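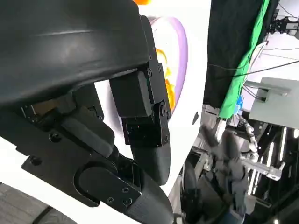 Re: Moving 1,270 records across two states, what would you do?

lunard_fan
So we're moving in April and I've got 1,270 LPs to get from our apartment to the new place, which is a nine hour drive if the traffic is nice to us. The movers quoted me an extra 300 bucks for the records alone and I nearly choked on my coffee. Has anyone done this in their own car? I have a hatchback and a very patient wife.

Helalach
Pay the 300. I moved mine myself last time and my back still brings it up. Vinyl is HEAVY, and a hatchback full of it is going to ride on its belly the whole way.

onda_side_b
Disagree with Helalach, sorry! I'd never let movers touch mine. They stacked my boxes flat under a dresser and I lost a good chunk of the jazz section to warping. Rent a small van, small boxes, records standing up, snug but so you can still get a finger in between. That's it, that's the whole secret.

Helalach
That's one bad crew though. You can write UPRIGHT on every side and stand there watching them load (I would!). And a van plus gas for nine hours isn't going to come in much under 300 anyway.

isla_sutherland
Long time reader, hi. Isla Sutherland, mostly folk and some embarrassing disco. I did 1,072 in a rented van two summers ago and it went fine, but I'll say the heat scared me way more than the weight. We stopped for lunch and I made everybody eat in shifts so the AC could stay on -- my brother still hasn't forgiven me. April should be kinder to you.

Also, take the records out of the jackets if you care about seam splits. Slide the inner sleeve in behind the jacket and put the pair in a plastic outer. It's boring work but you can do it in front of the TV.

Li
Or do the thing none of us wants to hear and sell a few hundred first. Do you really play all 1,270?

lunard_fan
Li I came here for support

Li
lol fair. I'm just saying I cut mine way down before my last move and I can't name one I miss.

onda_side_b
I sold a box before a move and I could name every single one, in order, with the catalog numbers. Keep them.

lunard_fan
OK, leaning toward the van. Isla, what boxes did you use? The liquor store ones seem a little short to me.

isla_sutherland
Small book boxes from the moving place, the 12 inch kind. Double tape the bottoms -- and then tape them again.

Contact us | Forum rules | Copyright Lunard Record Club | Back to top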